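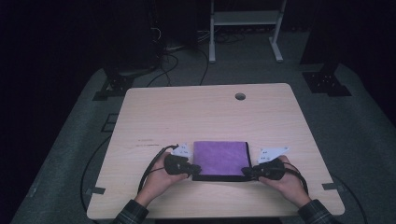 When is a serve in badminton too high?
When any part of the shuttle is more than 1.15 meters above the court surface at the moment the racket hits it. The height of the player makes no difference.

Badminton Officiating, Unit 4: The Service Judge
Instructor: Rocío Iturra
Handout for the Grullville course

Reading before class: the service section of the rule book, and your notes from Unit 3 on where the umpire sits.

1. Position
The service judge sits on a low chair by the net post, normally across the court from the umpire. Your eyes should be close to the height you are judging. If you sit too tall, low serves look fine and so do high ones. Move the chair if a line judge or a coach blocks your view, but tell the umpire first.

2. What you are watching
Height of the shuttle at contact.
Feet. Some part of both feet must stay in contact with the floor, in a stationary position, from the start of the service until it is delivered.
Base of the shuttle. The racket must hit the base first.
Motion. Once the server starts the racket forward, it has to keep moving forward until the serve is made.

The receiver's feet belong to the umpire. New judges often try to watch both players and miss the contact.

3. Calling a fault
Call "Service fault called" loudly, then give the hand signal for the type of fault. Signal at once. A call that comes after the receiver has returned the shuttle will be argued, and the umpire then has to sort it out. If you did not see the contact clearly, make no call.

4. Intervals
In a game to 21 there is an interval of up to 60 seconds when the leading side reaches 11. Between games it is up to 2 minutes. Stay in your chair during the first one. Check the supply of shuttles in the second.

5. Case from the Pondetis Open
In a July doubles match a server from the Godoy club was called for height three times in the first game and not once in the second. Her serve had not changed much. The judge had been replaced at the interval between games, and the second judge sat higher. Both pairs complained, for opposite reasons. We will go over the match sheet in class. Think about what the umpire could have done after the second call.

6. Practice
Each student judges 10 serves from the low chair, then 10 standing up. Write down your calls without talking to your neighbor. We compare sheets afterward.

The written test is on 5 December 2025 in Gonutberg and covers Units 1 to 4. Bring a pen and your course card. Line judge signals are not on it.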